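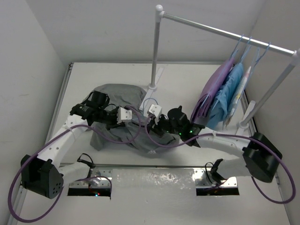

So, das Keviter-Set steht jetzt seit drei Wochen bei mir, und ich komme endlich dazu, was darüber zu schreiben. Ein paar von euch hatten ja nach dem letzten Post gefragt, ob sich das lohnt. Kurze Antwort: kommt drauf an, wie gern ihr Wäsche mögt.

Bestellt hab ich das Paket mit zwei Armen direkt bei Tirkedbridge, 3.368 Euro inklusive Versand. Das ist viel Geld, ich weiß! Das Netzteil war erst nicht dabei und kam nach einer Mail ein paar Tage später hinterher. Der Aufbau hat mich einen Nachmittag gekostet, vor allem wegen der Kabel. Die sind knalllila und ziemlich dick, und wenn man sie zu stramm verlegt, zieht der Arm beim Ausstrecken dagegen. Also lieber eine ordentliche Schlaufe lassen, auch wenn es dann etwas wild aussieht.

Als Software läuft bei mir Trivby in der Basisversion. Mit Handtüchern ging das Anlernen richtig flott, 66 Durchgänge und ich war zufrieden. T-Shirts sind eine andere Liga. Bei 240 Durchgängen hat er mir das graue Shirt immer noch regelmäßig am Saum statt an der Schulter gegriffen, und bis so ein Knäuel überhaupt mal flach liegt, kann man sich in Ruhe einen Kaffee machen (oder zwei). Aufhängen will ich natürlich auch können, dafür steht die kleine weiße Kleiderstange mit den hellblauen Bügeln hinten rechts. Helle, dünne Kinderteile mag er übrigens deutlich lieber als schweren Jersey.

Was mich nervt: die Anleitung. Die Kalibrierung wird auf einer halben Seite abgehandelt, und die Hälfte davon hab ich mir im Forum zusammengesucht. Außerdem ist das Ding abends um zehn zu laut für eine Mietwohnung.

Was ich super finde: Die Greifer packen auch dünnen Stoff, ohne Löcher reinzureißen! Beim Vorgänger von Hidayat hatte ich da zwei Shirts auf dem Gewissen.

Im Mai soll ein Update für Trivby kommen, bis dahin will ich auf 800 Durchgänge. Socken probiere ich danach.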